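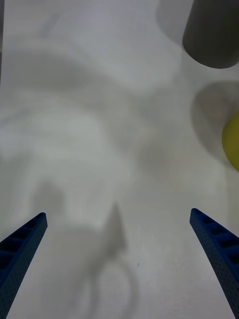 Plestlow Technical Institute
Equipment Planning Group
Minutes of the September meeting, Monday, Room 5

Chair: Clotilde Poulain

The meeting was called to order at 2:00 p.m. The minutes of the previous meeting were approved with one correction to the spelling of Guérin.

1. Replacement gripper fingers
The group reviewed the request from the handling lab for spare fingers of the blue ribbed type now in use. Wonex quoted $472 per pair. Erero quoted a lower price but could not confirm that its fingers fit the present mount. It was agreed to order two pairs from Wonex from the current budget. The Erero quote will be kept on file until a fit drawing is received.

2. Wrist cameras
The lab asked that a second wrist camera be included in next year's plan. Members discussed whether the existing mounting plate could be used. The chair asked for a written cost estimate, including cable and connectors, before the item is ranked. No funds were committed.

3. Lighting and work surfaces
The lab reported that shadows from the arm fall across the white work surface and asked for an additional lamp. Approved, with a spending limit of $50. A request for a new table was deferred.

4. Service contract
The Guérin service contract is due for renewal. The annual fee would rise to $1000. Several members asked what the higher fee covers, and whether travel time is billed separately. The chair will write to Guérin and circulate the reply. The vote was postponed.

5. Other business
Purchase requests received without a budget code will be returned to the sender. The inventory list is to be updated when the new fingers are delivered.

The meeting adjourned at 3:10 p.m. The next meeting will be held in the same room.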